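1/ We had the Drevness hand-held gripper kit from Stindus for two weeks in August and I've been slow writing it up. Several people asked, so a thread. We paid for the rental ourselves.

2/ The kit is a pair of grippers you hold and work with your fingers, marker cubes on top for tracking, a recorder, cables and a license for the export software. You do the task by hand and the recordings go into training. No arm needed at this stage. The finger pads have a black mesh texture on the inside and a thick rim.

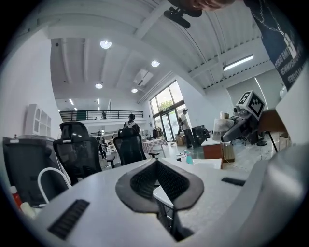 3/ Setup. The quick start sheet says 10 minutes. The first time took us most of a morning, nearly all of it on calibration. The software wants each cube registered to its own gripper and it does not warn you if you swap them. We swapped them. Put tape on the handles, L and R, before you do anything else.

4/ Weight is fine for short tasks. Siham Farouk did most of our recording and her limit was 40 minutes before her wrists wanted a break. Citlali Lozano has smaller hands and found the trigger reach too long. Stindus sells a shorter trigger but it wasn't in the rental box and they couldn't ship it in time.

5/ Grip. Good on boxes, cloth and anything with a flat side. Plastic bottles are OK if you come at them level. Come in at an angle and they tend to roll out, and then you throw that take away. After a few days everyone had learned to slow down just before closing.
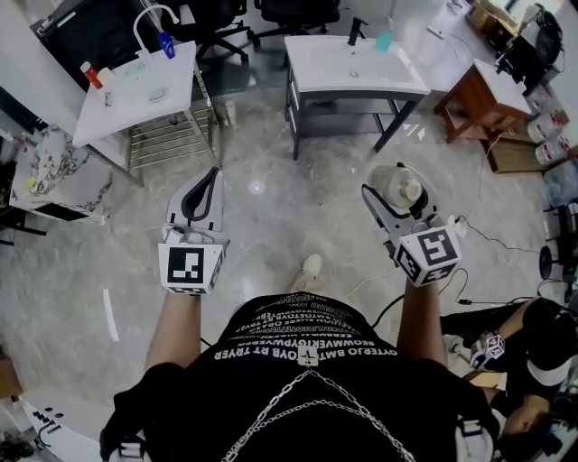
Clear bottle in the right gripper, on its side.

6/ Cables. I would like fewer of them. You can work around the one on each gripper, but you do have to plan where you stand and which way you turn. We lost takes to a plug that had worked loose – the recorder light stays green when that happens, so check the file size now and then.

7/ Tracking was better than I expected. It drops when one cube goes behind the other hand, and it comes back quickly. Bright windows bothered it less than with the older El Idrissi set we used last year.

8/ Numbers, for those who want them. We kept 252 takes out of everything we recorded. Export worked on all of them. The longest ones were slow to process and the progress bar is no help, it sits at 100 percent for several minutes before the file shows up.

9/ Price. We paid 3,000 dollars for the two weeks, shipping included one way. Ivton quoted us less for a similar pair but without the software, and we didn't want to write our own export. Support from Stindus answered by email, usually the next day. They were straight about the trigger part being out of stock.

10/ Would I rent it again? Yes, for tabletop work with two hands. I'd ask for the short trigger up front and a spare cable for each side. Buying is a different question and I want to see the next version of the recorder first.

11/ Citlali has the calibration notes typed up, two pages. Reply if you want them and I'll send a link.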